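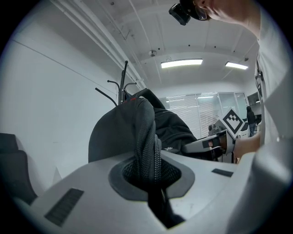
June 17, 2019

Packed up the last of my desk today and left the easy part, the corner with the coats, for the end. It was not easy. Things get hung up and then stay up through two seasons. The black coat rack against the white wall had something dark gray bunched up on it, a jacket or a bag, I didn't unfold it to find out. I have walked past that rack every working day since we took the room in April of last year and could not have told you what was on it this morning.

The lease is done at the end of the month. The new place on Lenent Street is 253 square feet smaller, so not everything goes. I spent the first hour making a list on the back of a Tirnetti invoice. Two columns, going and not going. The coat rack is going. It is ugly but it holds a lot and doesn't tip, and the new room has no hooks and no closet. I measured the spot by the door over there last week and there are 27 inches between the door frame and the radiator. It should fit if nobody hangs anything bulky on that side.

The toaster oven took more thought. The new building has a shared kitchen on the second floor with a toaster already in it, and the rules say no heating appliances in the offices. I could take it home but I have one at home. I put it down as not going, then crossed that out, then wrote a question mark. The electric fan is going without any question. Last July it was 88 in here by lunch and the landlord's answer was to open a window.

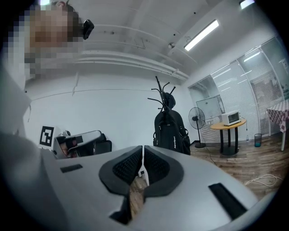 The small round table goes if the toaster oven doesn't, and maybe even if it does. I want something to put mail on. The table with the checkered tablecloth I asked about in an email to the landlord, who says it was here before us and can stay. The tablecloth is ours. I will take it off on the last day and wash it before it goes anywhere.

Called Novach about the van. They want $274 for a half day with two men, or 60 less if we carry everything down to the street ourselves. Said I would think about it. The elevator was out again on the way home and I thought about it some more on the stairs, and I will be paying the 274.

Had lunch late, a noodle soup from Cheng, eaten standing up with the carton on the windowsill. Too salty, as it has been lately. I don't think there is a soup place near Lenent Street. There is a bakery and a dry cleaner.

Afternoon was all paper. Filled one box with folders to keep and two bags to shred. Found the manual for the toaster oven, and the warranty card, never mailed. Also found the spare key I paid to have replaced in the winter. It was in an envelope marked "stamps."

Still to do: cancel the internet, tell the bank the new address, get more tape, ask whether the blinds need cleaning or if that is on them. Buy boxes, the medium ones. The large ones get too heavy once there are books in them.

Home by seven. Back hurts a little on the left side. Tomorrow the bookshelf.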